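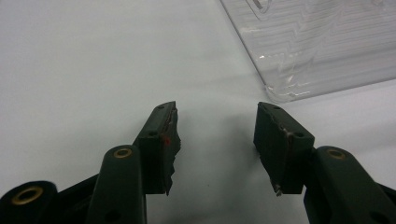 Diapositive 1 — Le plan de travail clair.

Notes de l'intervenante, Tamsin Fitzsimmons. Atelier Pimia, janvier 2019.

Laisser la diapositive affichée pendant que les gens s'installent. Dire bonjour, rappeler que les questions se prennent au fur et à mesure.

Point de départ : une surface claire et lisse. Gris pâle, presque blanc, un peu bleutée. Chez Zustedden, on a passé beaucoup de temps à discuter des boîtes, des étiquettes et des tiroirs, et très peu du plateau sur lequel on trie. C'est de lui que je parle ce matin.

Couleur. Sur un plateau clair et uni, une vis foncée se voit tout de suite. Une rondelle blanche, moins. Pour le petit matériel blanc, Cletus Lindgren pose une feuille de papier kraft sur la table, et je fais pareil maintenant. Montrer la feuille (elle est dans la pochette bleue).

Lumière. Faire remarquer que la table est plus claire vers le haut à gauche et qu'elle s'assombrit légèrement vers le bas. L'écart est faible. Il suffit quand même pour que deux gris voisins se confondent quand on trie longtemps. Demander à la salle qui travaille avec une lampe d'appoint, et de quel côté. Ne pas passer plus de deux minutes là-dessus.

Dégager la table. La règle à l'atelier : on ne trie pas à côté d'autre chose. Tasses, téléphones et carnets vont sur la desserte. Au début, Verna Zamora trouvait la règle pénible, elle l'a gardée. Raconter l'histoire du lot Hitberg : 1 102 pièces à reclasser, 11 retrouvées sous un classeur à la fin de la journée. Attendre un peu avant d'enchaîner.

Ordre de travail. On verse par lots de 100, jamais plus. Avec 300 pièces d'un coup, les tas se touchent et on recommence. On trie du centre vers les bords, les pièces douteuses restent devant soi. Si quelqu'un demande pourquoi pas des bacs dès le départ : les bacs viennent après, quand on connaît les catégories.

Nettoyage. Chiffon doux, eau tiède, on essuie. Pas de poudre à récurer — les microrayures retiennent la poussière et le plateau n'a plus l'air uni. Le faire avant chaque séance, même si la table paraît propre.

Transition : « Voilà pour la table. Passons à ce qu'on pose dessus. » Ingrid Dunleavy distribue les sachets Pettigrew, un par binôme. Demander qu'on ne les ouvre pas tout de suite.

Diapositive 2 à suivre, les catégories. Si on a pris du retard, sauter la partie nettoyage et renvoyer à la fiche.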